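4.2 Where the plate goes

Participants had firm views on dinner plates and were happy to share them. The interview guide set aside 7 minutes for the topic of plate placement, a figure that now looks like the work of people who had never lived with anyone. Of the 93 households in the Mernton sample, most gave us a rule for plates before we had finished asking for one, and a fair number gave us two, usually from opposite ends of the same couch.

The rules fell into a small set of families. "Facing in" households wanted every plate turned toward the middle of the lower rack, where the water was believed to come from. "Facing left" households wanted them all turned one way, and when pressed for a reason said that it looked right. A third group, which we coded as "by size," ran plates from large at the back to small at the front and treated bowls as a separate moral question (see Section 4.4). The remaining households said they had no rule. We coded these as "no stated rule" and then watched several of them take out a plate somebody else had put in, turn it over, and put it back.

This corrective handling is what we call reseating. A reseat was logged when a person moved an item already standing in the rack to another slot or another angle without adding anything new. Across the 300 loading sessions we observed, reseating was done mostly by the person who had described themselves in the interview as "the relaxed one." Ondieki and Sarmiento coded the sessions separately and then compared notes. The main disagreement was over whether a loud sigh followed by a small push with one finger should count. It counts.

Plates were reseated more often than any other kind of item, which surprised us, given that the rack is built for them and a saucepan lid fits nowhere. Our reading is that plates invite correction for exactly this reason. A lid is everyone's problem and is put down wherever it will stay. A plate has a visible right answer, or at least a row of tines that suggests one, and a person who ignores the suggestion can be found at fault. One participant told us that her husband loaded "like he was feeding ducks." He was in the room at the time and asked that his own view be recorded, namely that the dishes came out clean. We have recorded it.

Dishware bought as a set caused less trouble than we expected. Identical plates went into adjoining slots with little comment, and the first one in settled the direction for the rest. Trouble started with the odd plate: the single survivor of an earlier set, or the one bought on vacation. These were loaded late, after the good slots were gone, and often ended up leaning across two rows. In the Marino apartments, where kitchens are narrow and the open door takes up most of the standing room, the odd plate was sometimes left by the sink until the next load, and in one home until November.
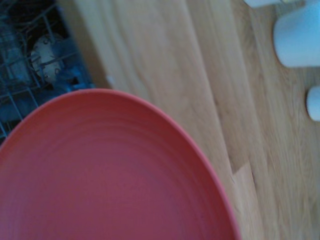

Color made odd plates easy to follow through a session, and we leaned on this more than a careful study should. Coders working from video could lose a white plate among other white plates within a few seconds, and then had to guess which one had been reseated. A plate like the coral-red one in Figure 2 is hard to lose, especially near a rack whose tines hold a white dish, and it has faint ridges running parallel to the rim to help anyone still in doubt. Strongly colored plates may therefore be overcounted in our reseating totals, simply by being noticed. We tried to correct for this by going back over the sessions with all-white dishware at half speed, an exercise we do not recommend to anyone with plans for the evening. The corrected counts are the ones used in Section 5. They leave the order of the item types unchanged, with plates first and lids, as ever, wherever they will stay.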